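## Alquileres de temporada: lo que cambia en los contratos a partir de mayo

Desde mayo, los contratos de temporada que gestiona Uson llevan un modelo nuevo. Lo ha redactado Laiba Bangash con la asesoría que revisa nuestros arrendamientos, y sustituye al que veníamos usando en los edificios de Fenbridge y Sotstead. Los contratos ya firmados siguen igual hasta su vencimiento.

El cambio principal afecta a la duración. El modelo anterior permitía prorrogar mes a mes con un simple correo. Ahora la prórroga se firma en un anexo, con fecha de salida, y se admite un máximo de 2 por contrato. Quien necesite quedarse más tiempo tendrá que pasar a un contrato de vivienda habitual, con sus propias condiciones y su propia fianza.

También se concreta el motivo de la estancia. Hasta ahora bastaba con marcar «estudios» o «trabajo» en una casilla. A partir de mayo pedimos un documento que lo acredite: matrícula, carta de la empresa, cita médica o lo que corresponda. Kelechi Akpan revisa la documentación en la oficina y contesta en un plazo de tres días laborables. 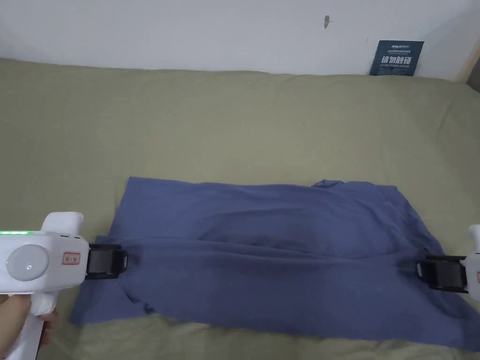

En cuanto a los suministros, el contrato fija una cantidad mensual de 40 euros para agua e internet. La luz se factura por lectura de contador, a la entrada y a la salida. En los pisos de Hodoroagă, donde el contador es compartido entre dos viviendas, se mantiene el reparto a partes iguales hasta que la distribuidora instale los individuales. No tenemos fecha para eso.

El inventario pasa a ser un anexo obligatorio y se firma el día de la entrega de llaves. El inquilino dispone de 3 días para comunicar por escrito cualquier desperfecto que no figure en él. Pasado ese plazo se entiende aceptado el estado del piso. Recomendamos hacerlo por correo electrónico y guardar la respuesta.

### Fianza y salida

La fianza sigue siendo la misma. Lo que varía es la forma de devolverla: antes se entregaba un cheque en la oficina y ahora se hace por transferencia a la cuenta que figure en el contrato. Si la cuenta es extranjera, hay que indicar el código BIC completo. El trimestre pasado se devolvieron varias transferencias por ese motivo. 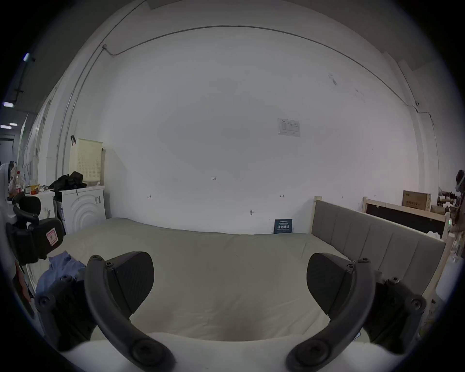

La visita de salida se pide con una semana de antelación. Nelu Anghel atiende las de Fenbridge por la mañana y Mared Gough las de Sotstead a partir de las cuatro de la tarde. Si nadie puede acudir en nombre del inquilino, se admite una autorización firmada con copia del documento de identidad.

Los propietarios que tengan un piso cedido en gestión recibirán el modelo por correo junto con la liquidación del mes. No hace falta devolverlo firmado. Solo deben contestar quienes quieran excluir las mascotas o limitar el número de ocupantes, que son las dos cláusulas opcionales.

Las dudas sobre propiedades concretas se resuelven con Lăcrămioara Vlad, extensión 431, de nueve a una. Conviene tener a mano la referencia del piso, que aparece en la primera página del contrato.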